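Folding towels with two arms: tips for club teams
Zerouali Robot Club, workshop tips

Cloth is harder than blocks because it never lands the same way twice. These notes are for teams working on the folding task before the September round. Most of them apply to any two-arm setup.

Use one towel and stick to it. A bright colour on a grey or dark surface is easiest to pick out. Cut off long loose threads before you start.

Grip near the corners and take only a small pinch. If the fingers close on a thick bunch, open them and try again.

Move both arms at the same speed when lifting. If one leads, the cloth swings and the fold goes crooked.

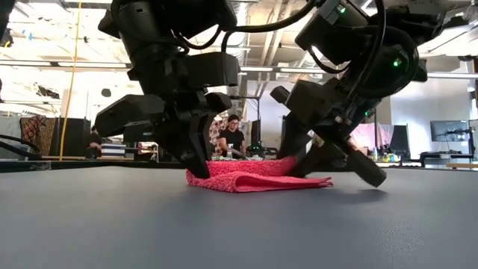
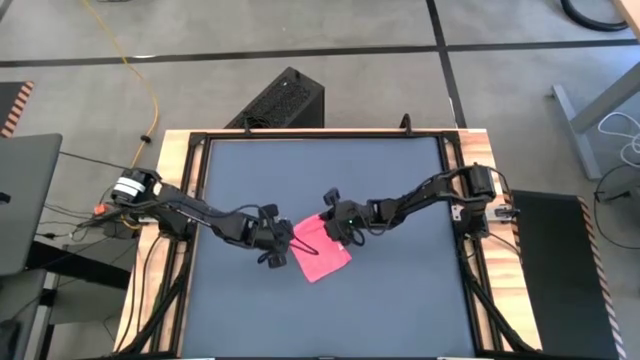
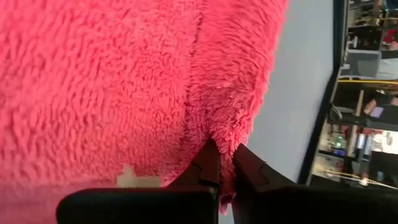
Pink cloth practice, with the arms at work. The last picture is the close-up of the grip.

Check the wrist view as well as the wide one. A grip that looks fine from a distance may have caught only the fluff.

Keep cables clear of the joints and leave enough slack for the full reach. Tape down anything that crosses a walkway.

Write down every run, including the bad ones. Ashraf Ghoneim's team logged 169 folds last term and found that 19 of the misses came from the same corner.

Wash the towel between sessions if it has gone stiff, and shake it out well before use.

Posted in: Workshop Tips, Student Projects

Related
Labelling cables so you can find them again
Getting glue off a work mat
What to pack for a competition day

We use cookies to remember your settings. Accept or manage your choices.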